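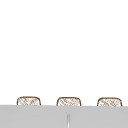
Okay, the home arm build has a kitchen now! Simulated for the moment, so Asante (that's the arm) can bump into things all night and I don't have to buy new plates.

Spent 3 evenings in August just on joint limits. Worth it. The elbow used to fold straight through the base and come out the other side like a ghost.

Tonight's job is the sink area. The faucet is the part I'm excited about — it's tall and skinny, and the planner has to learn to go around it. The big red ball is in there too, so there's plenty to plan around.
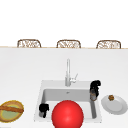
Kobina Quartey wants to know if the arm will ever get near a real sink. Yes!! Once it can do 20 clean runs in a row in sim. Best streak so far is 3, so, you know, soon-ish.

Next up is softer grip force, then printing the new wrist bracket. Dela Ankrah offered me time on the shop printer and I am absolutely taking it — mine warps everything longer than my hand.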